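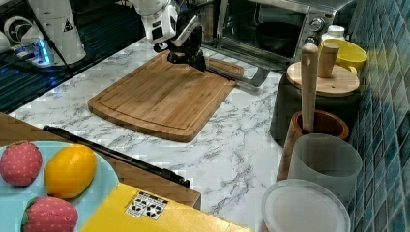
The robot arm at work in the test kitchen. The strawberries and the lemon are toys, so please don't write in.

How do you teach a robot to tidy a kitchen?

You have probably been asked to put something away in the kitchen. You may even have done it. You didn't need a lesson first, because you already knew what a plate was, and that squeezing a strawberry too hard is a bad idea.

A robot arm knows none of this. It is strong, it is patient, and on its first morning it is about as much use as a coat stand.

Yu-na Hyun and Chang-ho Sung work at the Cusdale lab, where they teach robot arms to do small kitchen jobs. Their method is called learning from demonstration. That is a long name for "watch me, then you try".

Step one: showing

A person steers the arm through a job, such as picking up a toy lemon and putting it on a chopping board. While this goes on, a computer saves two things over and over again: what the cameras see, and how the arm is moving. One go from start to finish is called a demonstration. The Cusdale team recorded 412 of them. Chang-ho says he now dreams about lemons.

Step two: practising on a computer

All those demonstrations go into a program that hunts for patterns. When the lemon is over to the left, which way did the arm go? When the gripper (the robot's fingers) was close, did it slow down? The program makes a guess, checks it against what the person did, and changes itself a tiny bit. Then it does that again, for 15 hours, without asking for a snack.

Step three: having a go

Now the person lets go and the arm tries alone. The first version was tested 130 times and did the job properly in 42 of them. In the others it missed, dropped things, or stopped in mid-air as if it had forgotten why it came in.

Was that a bad result? Yu-na was rather pleased. When the team looked at the misses, they found that most came when the toy was somewhere it had never been in the demonstrations. The robot had learned the places it was shown and not much else.

So the team recorded more, moving the toys about each time. They also moved the other things on the worktop, so that the robot wouldn't think a lemon only counts as a lemon when it is next to a strawberry.

Try it yourself

Ask a friend to shut their eyes and be the robot. Guide their hand from a cup to a spoon five times. Now move the spoon and let them try alone, eyes still shut. Use a plastic cup. Ye-rin Ryu, who tests our activities, did not.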